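Cooktops and Everyday Pans: A Gallery

Ullomard is a shared kitchen on the ground floor of the old Sundqvist building. It is used for evening classes, for lunches on working days and by anyone on the tenants' list who signs up for a slot. The galleries on this site go through it one area at a time. The pantry and the sink wall went up in November, and this page covers the gas range and the pans that live near it.

The range was put in when the kitchen was refitted by Nolell. It replaced 2 electric hobs that took most of the morning to heat a stockpot. It runs on gas and has cast-iron grates and a flat griddle plate that sits over the middle. The griddle gets used for flatbreads and eggs, and between meals it serves as a shelf. People set down whatever they have in hand, and it tends to stay there until the next class.

The pans came from several places. A few were bought new from the Istton catalog, and the others were left by tenants who moved out. There are more than 60 pieces on the inventory if lids are counted separately. Pei-shan Yip keeps the list and put this gallery together.

Cookware at the range

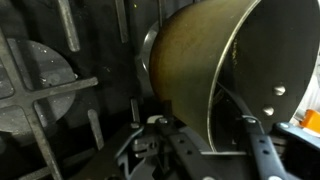
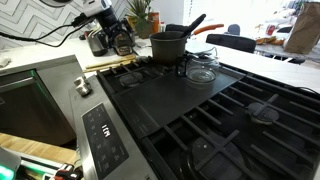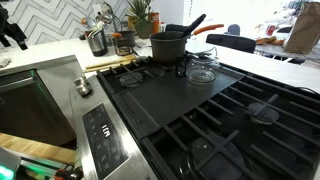
First picture: metal saucepan with heat-colored sides, handle riveted on. Second and third: dark gray saucepan and glass carafe on the griddle plate, orange pan handle behind.

Notes on the pans

Brown and bronze marks on a steel pan do no harm to the food. A paste of baking soda and water takes off the lighter ones. Please don't use steel wool on any pan, inside or out.

Nonstick pans should be kept to medium heat. Wooden or plastic utensils only. The metal whisks and ladles in the crock are for the steel pots.

Glass carafes are for serving and for the coffee maker. They should not go over a lit burner.

Notes on the griddle

The griddle plate lifts off once it is cool. Wipe it with a damp cloth, dry it, and rub in a little oil. It should not go in the dishwasher. Please clear it before lighting the burners underneath.

Slots at the range are 2 hours long and can be booked at the front desk. The next gallery will cover the baking corner and the 260 cookie cutters in the drawers under it.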